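Kellirow Break Room Notes

A data set of 521 handwritten and printed notes left on refrigerators, microwaves, sinks and one unlucky ficus, typed up word for word.

Version: February 2026
Put together by: Birdie Gallagher
Format: one CSV file, UTF-8, comma separated, quotes around anything with a comma in it (so, most of it)

What this is

People who would never raise their voice in a meeting will write three paragraphs to whoever took their yogurt. I started copying these notes down in the Kellirow shared kitchen, then asked friends in other buildings to do the same, and it got out of hand. The set now covers 29 kitchens across four employers who have asked to be described only as "employers."

Each row is one note. Replies written on a note by later visitors get their own rows, linked back to the original, so that an argument can be read in order. The longest argument is about a sponge.

Files

notes.csv - the notes and replies
kitchens.csv - one row per kitchen, with number of refrigerators, number of microwaves, and whether there is a dishwasher
spelling.txt - words I left alone on purpose, including "refridgerator," "Tubberware" and "thiefs"
CHANGES.txt - what I broke and when I fixed it

Columns in notes.csv

note_id: a number. It means nothing. Please stop sorting by it and sending me findings.
kitchen_id: matches kitchens.csv.
parent_id: blank for a first note, otherwise the note_id of whatever it is replying to.
surface: fridge, microwave, sink, cupboard, coffee, other. The ficus is under other.
text: the full wording, with line breaks kept as a slash.
caps: none, some, all.
underlines: how many words were underlined. Double underlining counts once. I know.
signed: yes, no, or role. "Role" is for things like "The Management" or "Someone Who Cares."
please: how many times the word "please" turns up. "PLS" counts. "Puh-lease" counts and is flagged.
topic: see below.

Topics

I used seven: theft, smell, dishes, cleaning day, coffee, equipment, and grievance. Grievance is for notes where the stated subject is clearly a cover for something that happened in another room. A second reader, my cousin, went through the whole file without seeing my labels. We disagreed most on dishes versus grievance, and she was usually right, so her label is the one in the file.

Equipment covers broken toasters, the ice maker, and the long series on how to close the Zeline microwave door. The Zeline notes begin as instructions, turn into pleading, and close with a drawing. Drawings are marked in the text column as [drawing] with no further detail. I can't draw, and my descriptions started fights. 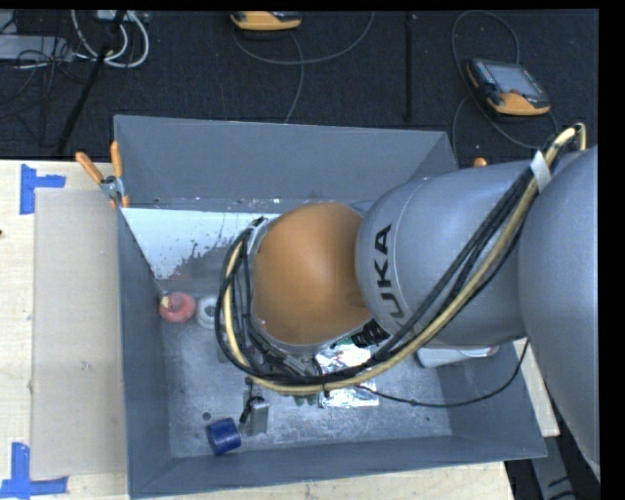 KUKA arm and hoses over the grey bin.

How the notes were collected

Contributors copied the note by hand or took a snapshot and typed it up later. Nothing was removed from a refrigerator. If a note came down before it could be copied, it is not in the set, however good you tell me it was. I've had several emails about a poem concerning egg salad and I believe every one of them, but I can't add a poem I have only heard about.

Typed entries went through Kiluder, a little script I wrote that checks for missing fields and stray characters. It was also meant to catch duplicates. It caught the same note posted in five kitchens of the Haddad building and threw out four of them, when the posting of it five times was the interesting part. All five are back in as of this version.

Notes longer than 500 characters are kept whole. Earlier versions chopped them off at that point, which cut one cleaning day notice right before it said which day.

Names

All personal names in the text are replaced with [NAME], and initials with [INITIAL]. Names written on food are replaced with [LABEL]. Where a note was signed with a nickname everyone in the building would know, I replaced that too. If you recognize yourself anyway, you may ask to be taken out. Two people have done this. One of them later asked to be put back in.

Known problems

December is heavily overrepresented. That's when the potlucks are, and also when I had time off.

Kitchens with a dishwasher have more notes about dishes than kitchens without one. I don't think this is an error in the data. I've checked it twice and it keeps being true.

Polite notes are probably missing. Contributors sent me the ones they enjoyed, and no one enjoys "Fresh filters in left drawer, thanks." Don't use this set to work out how angry people are in general. It will give you a number and the number will frighten you.

The underlines column is blank for kitchen 14. The contributor there typed everything from memory at the bus stop.

The please column should not be read as a measure of good manners. Past two in a single note, it starts to point the other way.

What people have used it for

A writing class used the theft notes for a unit on tone. Someone made a bot-free, paper-only calendar out of the best ones and sent me a copy, and it hangs in the kitchen, where it has already been written on. The writing has been entered as row 907, since I number in jumps when I start a new notebook.

Terms of use

Free to use, copy and change, as long as you say where it came from. Don't try to work out who took the yogurt. Don't print notes from the set and post them in your own kitchen without telling people they're from somewhere else. This was tried at Haddad and a man apologized for a casserole he had never met.

Sending in notes

Use the blank form in the folder marked "blank form." Type what's there, misspellings included. If there is a reply, send the reply. If you wrote the reply, say so in the last box.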